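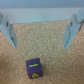
Gripper open above the cork surface, dark cube set out for the approach check.

Working diary, Trarkard Automation Practice Office, Kustow. Entry for 19 Sep 2019.

The morning was given to Section 4 of the draft Ornance rules, which covers the condition of a work cell before the arm is allowed to move under program. Wiesława Olszewski attended for the office and I kept the record. The draft had been read aloud in full at the previous sitting, so we went directly to the clauses on which comments were still open.

Clause 4.1 requires that the gripper be open and holding nothing at the start of a task. The wording was accepted. A request to add a minimum distance between fingertips and object was declined, as the distance depends on the gripper in use and belongs in the cell sheet. Approach speed was discussed at greater length. The draft sets a limit of 300 mm per second until the fingers are over the object, and the operators wished to keep it. Mrs. Olszewski asked that the limit be stated once, in the main text, and removed from the annex, where it had been copied with a different unit. Agreed.

Clause 4.2 deals with marked objects. Where a block carries a symbol, the operator is to enter in the log which symbol faces up before each run. The present form has a single box for this and people have been using it for the color as well. I am to prepare a new form with separate boxes.

Clause 4.3, on containers, took the rest of the time before lunch. The text now says that a tray intended to receive objects shall be empty at the start and shall remain in its place until the log is signed. Sliding doors may be open or closed, provided that the position is the one given in the cell sheet. The Lis site had written to ask whether a partly open door was acceptable. The reply will be that the sheet must name the side on which the opening is left. 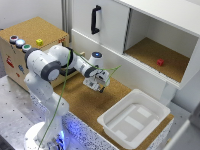

The afternoon began with cables, under clause 4.6. The draft said only that cables should be "tidy," a word that two inspectors will read in two ways. The new text requires that any cable running along the arm be left enough slack for the full reach of the task, and that the operator look at it from base to gripper before starting. Mrs. Olszewski would have preferred a fixed routing for every cell. I noted her view in the margin – it may return in December, when the annexes are opened again.

Push buttons were next. Clause 4.7 asks that each button be identified in the cell sheet by color and function, and that nothing be placed where a hand would have to reach across it. No change was made, apart from the spelling of one heading.

Of the 11 comments received on Section 4, all but the one on cable routing are now closed. The log archive stands at more than 2,000 entries, and the older ones will not be rewritten to match the new form. They keep their old numbering.

Still to do: send the reply to Lis, correct the annex, and ask the print room whether the new form can be fitted on one side of a sheet.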